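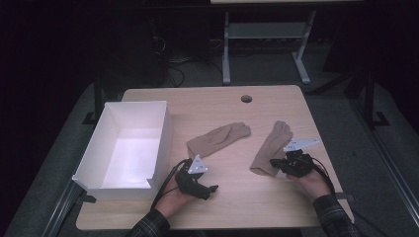 Reading time: 4 minutes

Plendow Reading Room
The Gebretsadik Letters: second progress report to the Enberg Fund
Submitted by Ximena Insaurralde, project editor
3/24/22

Summary

The grant pays for the transcription, translation and printing of the letters of spiritual guidance left to the reading room by the Gebretsadik family. Transcription is finished. Translation is behind the timetable we gave in the first report, and we explain the delay below. Spending is within budget. We ask for one change, to the order of printing, which does not affect the total.

Transcription

The collection came to us as nearly 1,000 loose pages. Once duplicates and household papers had been set aside, we were left with 61 letters that deal with prayer, fasting, the reading of scripture and the conduct of a pupil towards a teacher. All of these have been typed up and checked a second time against the originals. Where a word can't be read we have put a dash in the text and not guessed. Four letters lack a last page. We have looked for these among the household papers and did not find them.

The order of the letters gave more trouble than their handwriting. Few are dated. We have arranged them by the feast or fast mentioned in the opening greeting, and by the name of the pupil where there is one. Three have no greeting at all and will go at the back of the book under a heading of their own.

Translation

We had planned to have the whole text in English by now. The first two sections, on daily prayer and on fasting, are complete and have been read by both of our outside readers. The third section, on teacher and pupil, is in draft. The fourth has not been started.

The delay is in the third section. The writer uses one word for a pupil who has just arrived, for a pupil of long standing, and for himself when he speaks of his own teacher. Our first draft used "disciple" in every case. One reader thought this was faithful and should stay. The other found it confusing in letters nine to fourteen, where three people are called by the same word on one page. We have decided to keep "disciple" throughout and to add a short note wherever the person meant is unclear. This has meant going back over work already done.

The writer's advice in this section is practical. He tells one pupil to stop copying out long passages and to learn a single psalm properly. He tells another that a visit made to be seen is worth less than an hour's sweeping. We mention this because the first report described the letters as mainly about doctrine, and that was wrong.

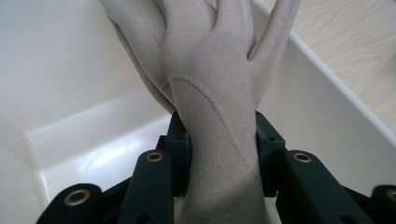
Letter seventeen has been the hardest to put into English. It is a reply to a pupil who complained that he said the evening prayers every night and felt nothing. The writer answers with a comparison between outward practice and the will that is meant to fill it, and the comparison turns on a word for a hand covering that neither reader had met before. We tried "mitten" and then "wrapping", and neither worked, as the letter goes on to speak of the separate fingers. A suede glove set upright by the cuff, fingers pointing up and the knuckles creased, keeps the shape of a hand, and the sentence needs exactly that: the form is there and can be taken for the thing itself. We have settled on "glove". The writer does not tell the pupil to give up the form. He tells him to go on saying the prayers at the same hour and to ask for the rest.

Reading group

The grant also covers an open reading group. It has met each week and has now held 20 sessions, working from the draft translation. Attendance is steady, though lower on evenings when there is a service elsewhere in town. Members have been asked to mark any sentence they had to read twice. Most of their marks fell on the section on fasting, and we have shortened several sentences there as a result.

Two members asked for the original text alongside the English. We can't do this in the printed book at the agreed length. The transcription will be available to consult in the reading room.

Printing and costs

Grindano have held their quotation for 500 copies. Paper is likely to go up when their present stock runs out. We would therefore like to print the first two sections as a separate booklet in April and the remainder when the translation is done, instead of one volume at the end. Grindano will charge for a second cover but not for a second setting. The extra cost can be met from the travel line, which has hardly been used.

We need the fund's agreement in writing before we place the order.

Work still to do

Finish the third section and send it to both readers.
Translate the fourth section, on illness and dying.
Write the introduction and the notes on feasts and fasts.
Agree the wording of the acknowledgement with the Gebretsadik family, who would prefer that it be kept to one line.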